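Brinholm实训楼金属屋面加工间室内混响与顶部可安装条件调查
课程项目报告(建筑物理方向)

摘要

Brinholm实训楼底层加工间采用压型金属板屋面,室内硬质表面比例高,使用者反映语言听闻困难。本项目测量了该房间六个倍频带的混响时间,记录了使用时段的背景噪声,并对顶部设备和构件作了分区登记,在此基础上比较三种吸声处理方案。测量在2个声源位置和9个接收位置进行。空场条件下500 Hz混响时间为2.4 s,250 Hz为2.5 s,低频偏长的现象与金属板屋面的预期表现并不完全一致,第五节对此作了讨论。推荐方案为沿板肋垂直方向悬挂吸声板60 m²,计算得到500 Hz混响时间降至1.52 s。该方案不在屋面板上开孔,检修路径需要局部保留。

关键词:压型金属板;混响时间;吊顶空间;吸声处理;实训车间

一、项目背景

加工间位于实训楼底层西端,平面为矩形,长22.1 m,宽10.9 m,建筑面积241 m²。房间原为材料库,改造后供装配、钳工和小件加工课程使用。改造工程由Skomon承担,内容包括地面重做、配电扩容和照明更换,没有包含声学处理。改造图纸中屋面只标注了板型和檩条间距,顶部后装设备没有汇总图,各专业分别出图,图与图之间存在标高差异。

使用中的问题集中在两方面。其一,授课时后排听不清,教师需要提高音量或停止全部设备后再讲解。其二,两组同时操作时,敲击声和气动工具声在全室扩散,离声源较远的工位感觉不到明显衰减。这两个现象都指向混响声场过强,但在测量之前,不能排除设备噪声本身过高的可能,所以项目把混响测量和背景噪声记录分开进行。

项目目标有三项:取得房间的实测混响数据;查清顶部哪些区域可以悬挂构件;给出不影响屋面防水和设备检修的处理方案。降低设备声功率、调整课程安排等措施不在本报告范围内。

二、房间条件

2.1 围护结构

地面为混凝土基层加环氧涂层,表面连续,无可计入的吸声。四周墙体为砌体抹灰,下部刷耐擦洗涂料。北墙有一樘卷帘门,南墙为高侧窗,玻璃为中空玻璃。屋面为压型金属板,板肋方向与房间短边平行,板底直接暴露,没有设置吊顶。屋面坡度较小,计算中取平均净高5.8 m,由此得到容积1398 m³。

压型板展开面积大于水平投影面积。本项目按板型资料取展开系数1.08,屋面计入260 m²。墙面合计383 m²(含门窗),加上地面241 m²,室内总表面积取884 m²。工作台、货架和设备外壳的表面没有单独计入,其影响包含在由实测混响时间反算的总吸声量中。

2.2 家具与设备布置

室内主要家具为钢架工作台、金属工具柜和开放货架。工作台台面为硬质板材,工具柜沿南墙布置,货架集中在西端。以上表面在中高频段的吸声系数都很低,但对声波有一定散射作用。西端货架上存放纸箱和包装泡沫,数量随课程变化,测量时保持原状,没有清空。这一处理使结果更接近日常条件,代价是西端两个接收点的数据难以与理论值直接对应。

2.3 顶部空间

顶部空间按高度可分为三层。最上层是屋面板和檩条;中间层是各类安装底座、线槽和接线盒;最下层是灯具及少量悬吊件。三层之间没有统一的分隔面,部分安装底座直接固定在檩条下翼缘,部分固定在后加的横向型材上。登记时以构件最低点作为控制标高,不以安装面标高控制,避免方案与突出部分冲突。

盒状设备的凸出高度差别较大,外形也不统一。悬挂吸声板时若按安装面标高排布,板的上缘可能碰到盒体或挡住盒盖开启方向,所以每个盒体除平面位置外还需要记录开盖侧。本项目登记表中设有“凸出高度”“开盖侧”“固定对象”三栏,缺一项即列为待核。
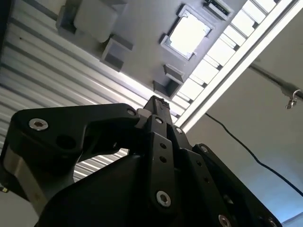
登记时另一项需要处理的内容是板肋方向。压型板的肋高和肋距影响可用的夹具类型,也影响靠近板底处的气流和灰尘沉积。沿肋方向布置的构件容易与肋底对齐,安装偏差在地面看得很清楚;垂直于肋方向布置的构件跨过多个波谷,对齐要求低,但需要次级吊杆或钢索。项目最终采用后一种布置,理由见第六节。

固定对象的判别以能否追溯到主体结构为准。能够直接看到与檩条连接的记为A类,固定在后加型材上且型材两端连接清楚的记为B类,连接关系被设备遮挡或无法从地面判断的记为C类。A类附近允许增设吊点,B类附近需校核型材,C类附近不设吊点。此分类只服务于本次方案布置,不能代替结构安全鉴定。

三、测量方法

3.1 混响时间

混响时间测量采用中断声源法。声源为十二面体扬声器,信号为粉红噪声,稳态发声后切断,由声级计记录衰减过程。2个声源位置分别设在东端讲解区和房间中部偏西处,9个接收位置按三行三列布置,离墙距离不小于1 m,离最近的工作台边缘不小于0.7 m。传声器高度为1.2 m,接近坐姿听者的耳部高度。房间中部的一个接收点因靠近第二声源,向南平移后使用。

每组声源与接收位置重复测量三次,取衰减曲线能量平均后读数。评价范围取稳态声级以下5 dB至25 dB,外推得到60 dB衰减所需时间。选用20 dB评价范围是受背景噪声限制:在125 Hz频带,部分接收点的信噪比不足以支持30 dB评价范围。对信噪比足够的频带,两种评价范围的结果作了比较,差值在重复测量的离散范围内。

测量期间卷帘门关闭,高侧窗关闭,所有加工设备停机,通风系统停机。室内人员为两名测量人员,位置固定在东北角。人员吸声没有从结果中扣除。

3.2 背景噪声

背景噪声由一台固定声级计记录,位置在南墙工具柜上方,每分钟输出一个等效声级。记录覆盖多个课程时段和空置时段,在March完成,剔除断电和校准时段后得到有效记录2986条。每条记录按课程表标注为“授课”“操作”“空置”三类,标注工作在Worklow中进行,由两名组员分别完成后比对。两人标注不一致的记录以现场日志为准;日志中也没有说明的,不参与分类统计,但仍保留在总表中。

固定点靠近墙面,低频声级会受边界影响。本项目只用该数据比较不同时段,不用来评价个人噪声暴露。

3.3 顶部登记

顶部按檩条间距和房间长向划分网格,逐格登记。标高由激光测距仪自地面测得,平面位置由地面投影点量取。从地面无法分辨连接方式的位置,使用移动平台近距离查看;移动平台无法到达的区域,即西端货架上方和北墙卷帘门卷筒附近,列为C类。

登记表按Sukprasert教研室现有的构件编号规则编码,编码包含网格号、构件层次和固定类别。线槽作为连续构件跨越多格,登记时在每一格重复出现,并以同一后缀关联。第一次汇总时没有设置后缀,线槽被当作多个独立构件处理,重新整理后才得到可用的分区图。

四、测量结果

4.1 混响时间

各频带的空间平均混响时间如下。

频率(Hz) 混响时间(s) 反算吸声量(m²)
125 2.1 107
250 2.5 90
500 2.4 94
1000 2.2 102
2000 1.9 118
4000 1.5 150

吸声量由赛宾公式反算,A=0.161V/T,容积取1398 m³。500 Hz处总吸声量94 m²,除以总表面积884 m²,平均吸声系数为0.11。4000 Hz处的数值包含空气吸收,如果用于与材料吸声系数对比,应先扣除4mV项。

空间分布方面,东端三个接收点在中频段的结果接近,中部接收点次之,西端靠近货架的两个点低于平均值。低频段的离散程度高于中高频段,与房间低频模态密度较低有关。两个声源位置得到的平均值没有出现方向一致的偏差,因此合并处理。

衰减曲线形状以单斜率为主。在房间中部的部分测次中,1000 Hz以上频带出现轻微弯折,早期衰减较快,后期衰减较慢。可能的解释是工作台区域对早期反射有散射和遮挡,而高侧窗一线以上的空间扩散不足,后期能量集中在上部。由于评价范围只有20 dB,本项目没有对后期斜率作定量分析。

4.2 背景噪声

三类时段的声级排序为操作高于授课,授课高于空置,符合预期。空置时段的声级在通风系统启停时有清楚的台阶,说明空置噪声主要由通风决定。授课时段的记录分布较宽,高值段多与卷帘门外搬运或相邻工位未停机有关,这些情况能在现场日志中找到对应条目。

操作时段声级起伏大,一分钟等效值会掩盖单次敲击的峰值。由此不能推断冲击噪声水平。对本项目而言,可以确认的是授课时段与空置时段之间存在稳定差值,讲解声与房间混响共同抬高了授课声级,单独处理通风噪声不能解决听闻问题。

4.3 顶部可用区域

分区图显示,可设吊点的区域集中在房间东部和中部。西部受货架和C类固定件限制,北侧受卷筒限制。线槽主干沿房间长向通过,把顶部分成南北两带。南带宽度较大,灯具间距规则;北带内的安装底座较密,盒体开盖方向不一致。

灯具下方不应出现遮挡面。以灯具边缘向下作固定角度的光路范围后,南带仍有连续的可用条带,北带的条带被截断成若干短段。短段可以放置较小的构件,但吊点数量相应增加。

五、讨论

5.1 低频结果

薄金属板在声波作用下会发生振动并消耗部分能量,低频吸声系数通常高于抹灰墙面。实测125 Hz混响时间低于250 Hz,符合这一趋势。但250 Hz的数值为六个频带中最大,说明板振动的有效范围没有延伸到该频带,或者被其他因素抵消。中空玻璃和卷帘门在125 Hz附近也有一定吸声,仅凭本次测量无法区分各部分贡献。

另一种可能是125 Hz数据偏低来自衰减范围不足。复查原始曲线后,剔除信噪比最低的测次,平均值没有改变到影响排序的程度。因此报告保留原结果,并把该频带的不确定度视为高于其余频带。

5.2 平均吸声系数的适用性

赛宾公式假定声场扩散且吸声面分布均匀。加工间现状吸声量低,各面性质接近,使用该公式的误差可以接受。吸声板集中布置在顶部后,假定不再严格成立:水平方向传播的声波在平行墙面之间往复,较少经过吸声构件,实际混响时间可能高于计算值。悬挂式构件有竖向表面,能够截取一部分水平传播的能量,在这一点上优于贴附于屋面板底的平铺材料。

墙面增加少量吸声可以减轻上述偏差。考虑到工具柜占用了南墙,北墙又有卷帘门,可用墙面只剩东墙讲解区背后和西墙上部。东墙靠近讲解者,保留一定反射有利于语言声向后传播,不宜全部覆盖。

5.3 听闻与噪声的关系

总吸声量增加后,混响声场声级降低量可用10lg(A2/A1)估算。该值只适用于远离声源的位置。操作者处于自己工位的直达声场内,降低量小于估算值,不能用室内吸声代替听力防护。

六、方案比较

6.1 方案一:板底平铺吸声材料

在压型板底面粘贴或压条固定多孔材料。优点是占用高度小,与灯具无冲突。缺点有三点:材料覆盖板肋和檩条连接处,日后检查渗漏困难;安装底座周围需要大量切割收边;固定件若穿透屋面板,会改变防水条件。改用夹具可避免穿透,但板肋尺寸与现有夹具规格不匹配,需要另行加工。本项目不推荐该方案。

6.2 方案二:水平悬挂吸声板

在安装底座层以下悬挂水平板,上下两面均可吸声。该方案单块面积大,吊点少,施工快。冲突主要出现在检修和照明两方面:水平板遮挡盒体下方,打开盒盖前需要拆板;在北带还会截断灯光。若把板全部移到南带,则分布过于集中。

6.3 方案三:垂直于板肋悬挂竖向吸声板

吸声板以竖向姿态悬挂,长边垂直于板肋,即与房间长边平行,上端由钢索连接至A类固定区域的次级吊杆。板间留出净距,从下方能够看到并够到盒体。竖向板投影面积小,对灯光的影响主要是侧向遮挡,可通过降低板高控制。

板的规格按有效吸声面积60 m²计算,此面积为吸声系数的参考面积,双面作用已包含在所取系数内。取值及结果如下。

频率(Hz) 吸声系数 新增吸声量(m²) 处理后混响时间(s)
125 0.30 18 1.80
250 0.60 36 1.79
500 0.90 54 1.52
1000 1.00 60 1.39
2000 1.00 60 1.26
4000 0.95 57 1.09

500 Hz处总吸声量由94 m²增至148 m²,远场混响声级降低2.0 dB。降低量数值不大,但混响时间缩短幅度超过三分之一,对语言清晰度的作用应大于声级变化本身所反映的程度。125 Hz改善有限,若要进一步处理低频,需要增加板后空腔或使用薄膜共振构造,两者都会增加悬挂重量。

三种方案中推荐方案三。它对顶部现有构件的改动最少,构件可单块拆下,并且在北带可以用短板适应被截断的条带。

七、实施要求

7.1 吊点

吊点只设在A类区域。确需使用B类区域时,应先完成后加型材的承载校核,并在登记表中改变状态。所有吊点不得与屋面板直接连接,也不得借用线槽、灯具或设备底座。每块板至少设两个独立吊点,并设防坠索,防坠索不与主吊索共用连接件。

7.2 检修净距

盒体开盖侧应留出完整的开启范围,板边不得进入该范围的竖向投影。开盖侧为“待核”的盒体按四个方向均可开启处理。现场核实后可以缩小净距,但修改应同步到分区图。

7.3 材料

板材燃烧性能须符合项目所在地对实训用房的要求,表面应能吸尘清洁。加工间有金属屑和切削液雾,表面毡层过于疏松时容易积尘,中高频吸声性能会随堵塞下降。建议选用带密实织物面层的产品,并索取含面层的整体检测数据,不能用芯材数据代替。

7.4 施工顺序

先施工南带,后施工北带。南带完成后在原接收位置复测一次,将结果与按比例折算的计算值比较。若中频段差值较大,应先分析西端货架存放量等条件变化,再决定北带的板数。施工期间工作台需要移开或覆盖,复测前恢复原位。

八、局限

本次测量只代表空场条件。满员上课时人体会增加吸声量,实际混响时间低于表中数值,计算方案时没有利用这部分吸声,结果偏于保守。货架存放量未作控制,西端数据有随时间变化的可能。C类区域没有近距离核实,其中可能存在能够使用的吊点,方案未计入。

语言传输指数没有测量。原计划在授课时段补测,但声源占用讲解区的时间与课程冲突,补测取消。因此关于清晰度改善的判断来自混响时间变化,缺少直接指标。

屋面雨噪声也未纳入。压型金属板在降雨时可能成为主要噪声源,本次有效记录中没有专门划分降雨时段。悬挂吸声板能吸收一部分已传入室内的雨噪声,不能改变屋面板受激振动的强度。若后续要处理该问题,应从屋面构造层着手,例如增加阻尼层或保温层,并与屋面维修一并考虑。

九、资料移交

移交资料包括衰减曲线原始文件、背景噪声总表、顶部登记表、分区图和方案三布置图。总表保留全部2986条有效记录和未能分类的标记。登记表中“待核”项以单独一页列出,按网格号排序。布置图以平面控制轴线定位,板底标高由地面完成面起算;改造图纸中的标高基准与此不同,使用时应先换算。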